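From: Babak Ghasemi
To: Plorkus household list
Subject: Re: folding on the floor, and what to do with the dark pile

Hello all,

What a great bunch of replies to wake up to! I'm going to answer the one below first, as it touches on something I've been wanting to write up for ages, and then I'll get to the basket.

> I tried folding on the bed again last night and gave up after four shirts. The comforter is so soft that everything sinks and the sleeves wander off. You mentioned a while back that you fold on tile. Doesn't the cloth slide? And do you fold the whole load in one go, or leave the dark stuff in the basket until the light stuff is done? Mine all ends up in one heap and I lose track of what I've checked for stains.
>
> Onen

Yes, tile! I love it. A bed is lovely to sleep on and terrible to fold on, for exactly the reason you give. A hard floor pushes back when you press a crease, and the grout lines are the best part — you get a free grid. Lay one long edge along a line and you can see right away if the piece is crooked. I used to fuss with a cardboard template (the one from the Lenoton booklet, if anyone remembers it) and I haven't touched it since I switched.

As for sliding, it does a little with thin, silky things. Cotton mostly stays put. What helps is to hold one end down before you smooth, then work away from that end with a flat hand. If you smooth from the middle outward you get two sets of wrinkles, and they meet somewhere you don't want them. Sweep first, obviously!

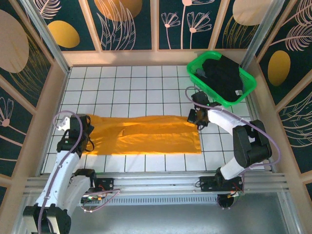
Page last changed: June, 9:40 a.m., by list archive

On the orange-yellow piece there are still a few creases and the top edge is a bit wavy, and I wouldn't fuss over either one at that stage. Get the piece lying straight, tug the wavy edge gently toward you, and go on to the next fold. Most of the small stuff disappears under the weight of the stack anyway. Bright colors are such a treat on white tile, too, you can see every edge.

Now the basket question. I keep the dark clothes in the basket until the floor is clear. Black on black is where I make all my mistakes (inside-out sleeves, socks hiding in pant legs), so I want good light and an empty patch of tile before I start on them. I put the green basket back in the corner, within reach, and pull out one thing at a time. Check it for stains as it comes out, and if it needs another wash it goes straight to the door and never gets near the stack. That fixed the losing-track problem for me completely.

Ahmadpour asked off list about very full baskets. Mine gets close to the top most weeks and I do the same thing, only with a tea break.

Oh, and the old folding thread in the archive is up to 188 messages now, which makes me ridiculously happy. If somebody wants to pull the bits about fitted sheets into one post, I'd read it twice.

Onen, try two or three shirts on the kitchen floor tonight and write back. I want to hear how the collars come out!

Babak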